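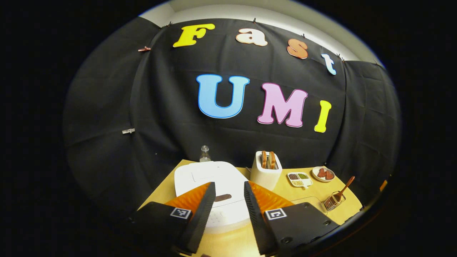

Photo: Wastholm

Wastholm has completed the June round of recordings for Bite, its set of human demonstrations for training robot manipulation policies on kitchen tasks. The round adds 2178 episodes and brings the total to 2893.

Operators at the Emotstead site work with hand-held grippers at a table set with a rice cooker, a toaster, a divided tray and a wire rack. A camera on the gripper records each episode, and square markers on the jaws are used to compute the opening width. No robot arm is needed during collection.

"We discard an episode if the markers are lost for more than 5 frames," said Inese Lill, who heads data collection. "Object positions are changed after every 80 episodes."

Training on the combined set will be carried out at Jotside under Ilze Paulauskas.

Media contact: Wastholm press office, Emotstead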